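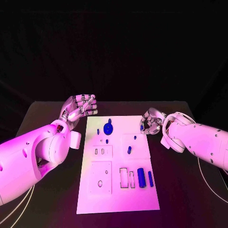
Unit 5: Fasteners and Preload
Instructor: Prakash Iyer

5.1 Scope

These notes cover threaded fasteners in static joints: how a bolt holds parts together, how tightening torque relates to clamping force, and how joints come loose. Fatigue is handled in Unit 6. Read this before the June lab and bring a calculator.

5.2 What a bolt does

A tightened bolt is a stiff spring in tension. Turning the nut stretches the shank and squeezes the parts between the head and the nut. The tension in the shank before any outside load is applied is called the preload, written Fi. The parts being squeezed are called the members.

In most joints the side load is carried by friction between the members, and friction depends on preload. If the preload is lost, the members slide until the hole wall touches the shank. From then on the bolt works in shear and bearing, a condition it was usually not sized for.

5.3 Torque and preload

The working equation is

T = K d Fi

where T is the tightening torque, K is the nut factor (no units), d is the nominal diameter, and Fi is the preload. K lumps together thread friction, friction under the head, and thread geometry. It is measured, not derived. Lubrication lowers K, so the same torque produces a higher preload. A torque value copied from a dry chart and applied to an oiled bolt can take the bolt past yield.

Only a small share of the torque goes into stretching the bolt. The rest is lost to friction under the head and in the threads. For this reason torque is a poor way to measure preload, although it is the usual way. Measuring the change in bolt length is better where both ends can be reached.

Worked case. The Clestent bracket uses a bolt with d = 5 mm. The required preload is 750 N. Take K = 0.2.

T = 0.2 x 0.005 m x 750 N
T = 0.75 N m

Convert millimeters to meters before multiplying. This is the most common mistake on the homework.

5.4 Sharing of outside load

When an outside load P pulls the joint apart, the bolt does not pick up all of it. Part of P stretches the bolt further and part relieves the squeeze on the members. With bolt stiffness kb and member stiffness km, the joint constant is

C = kb / (kb + km)

The bolt tension becomes Fb = Fi + CP. The clamping force left in the members is Fm = Fi - (1 - C)P. Both hold only while Fm is greater than zero. Once the joint separates, the bolt carries all of P.

Stiff members and a long, thin bolt give a small C, and the bolt sees little change in tension. A soft gasket between the members reduces km and raises C. The Akanda cover in Problem 3 shows the effect.

5.5 Loss of preload

Embedding. High spots on the surfaces flatten after tightening. Each interface adds to the loss, so a joint with many thin washers settles more than a plain one.

Creep. Plastic members and soft gaskets flow under steady pressure. Metal sleeves in the holes carry the load past the plastic.

Self-loosening. Repeated side motion lets the threads slip and the nut backs off. Higher preload is the first remedy. Thread adhesive and wedge-type washers come after it. Split spring washers flatten at low load and add little.

Temperature. If the members expand more than the bolt, preload rises. If they expand less, it falls.

5.6 Thread engagement

The threads should be strong enough that the shank breaks before they strip. A stripped thread gives little warning and may be missed at inspection. A broken bolt is easy to find. In soft materials, use a longer engagement or a threaded insert.

5.7 Problems

Problem 1. Repeat the case in 5.3 with K = 0.15, keeping the torque at 0.75 N m. Find the new preload.

Problem 2. For the Tramus flange, km = 3 kb. Find C, and then the value of P at which the joint separates if Fi = 750 N.

Problem 3. The Akanda cover is refitted with a soft gasket so that km = 2 kb. State whether the bolt sees more or less of the outside load than in Problem 2, and give C.

Show units on every line. Answers without units receive half credit.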